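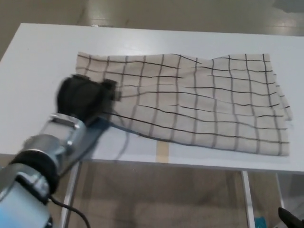 Kariertes Tuch auf glatter Arbeitsfläche, Gitterlinien noch wellig

Ratgeber > Textilien > Zuschnitt und Fadenlauf

5. Februar - von Edith Betancur

Karierten Stoff fadengerade zuschneiden

Bei gewebten Karos zeigt das Muster jeden Fehler im Zuschnitt. Eine Abweichung von wenigen Millimetern fällt bei Uni kaum auf, an der Saumkante eines Karos ist sie sofort sichtbar. Die Anleitung gilt für Baumwolle und Halbleinen in Leinwandbindung. Bedruckte Karos folgen dem Fadenlauf oft nicht genau und werden weiter unten behandelt.

Material

Stoff, 100 cm lang
Lineal oder Schneiderwinkel, mindestens 60 cm
Stecknadeln, Kreide, Schere
Dampfbügeleisen

Vorbereitung

Stoff vor dem Zuschnitt waschen, und zwar mit der Temperatur, die später vorgesehen ist. Die Halbleinenqualität von Derklow wurde von uns im Dezember verarbeitet und war nach der ersten Wäsche in der Länge von 100 auf 96 cm eingelaufen. Leicht feucht bügeln, das Eisen dabei nur längs und quer zum Faden führen. Diagonale Bewegungen verziehen das Gewebe.

Ausrichten

1. Webkante parallel zur Tischkante auflegen.
2. An der Schnittkante einen Schussfaden anheben und über die ganze Breite herausziehen. Reißt er, am Ende der Lücke neu ansetzen.
3. Entlang der Lücke schneiden.
4. Winkel an Webkante und Schnittkante anlegen. Ergibt sich kein Winkel von 90 Grad, den Stoff an den beiden zu kurzen Ecken fassen und diagonal ziehen - kräftig, aber ohne Ruck.
5. Glatt streichen, 15 Minuten liegen lassen, erneut messen.

Zuschnitt

Für eine quadratische Mitteldecke mit 84 cm Fertigmaß und 3 cm Saumzugabe je Seite beträgt das Zuschnittmaß 90 cm. Die Schnittlinie möglichst in die Mitte eines Kästchens legen. Linien, die genau auf der Bruchkante liegen, wirken nach dem Säumen ungleichmäßig.

Bedruckte Karos

Weicht der Druck über die Stoffbreite um mehr als 1 cm vom Schussfaden ab, den Stoff reklamieren. Bei geringerer Abweichung nach dem Druck schneiden und einen leichten Verzug nach der Wäsche in Kauf nehmen.

Kontakt | Impressum | © Mosside Textilwerkstatt | Nach oben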